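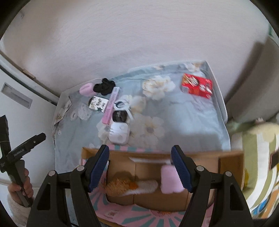
The Odds and Ends Box

Right, so I finally got round to sorting the soft bits in the spare room this June, and as usual I've made a page of it! The idea was to be done by lunch. I wasn't, but I did get through about 20 of the little fluffy things that had been living on the bed, in drawers and (sorry, Femi) down the back of the sofa.

The box. I do like a cardboard box with a bit of cheer on it, and the pink and teal rays on the flap are the reason I could never put this one out with the recycling. It's a good wide shape too, so you can see what you've got without digging.

The first few in. Something orangey-brown and very hairy, a fuzzy white one next to it, and a soft pale pink one over on the other side. No order to it yet - I just wanted them off the bed.

The cloth. Pale blue with big cream flowers, a bit wrinkled, and I'm still very fond of it. It'll get an iron when the rest of the room is finished.

Next up is the ribbon drawer, and Femi Danladi has promised me 2 more boxes for that.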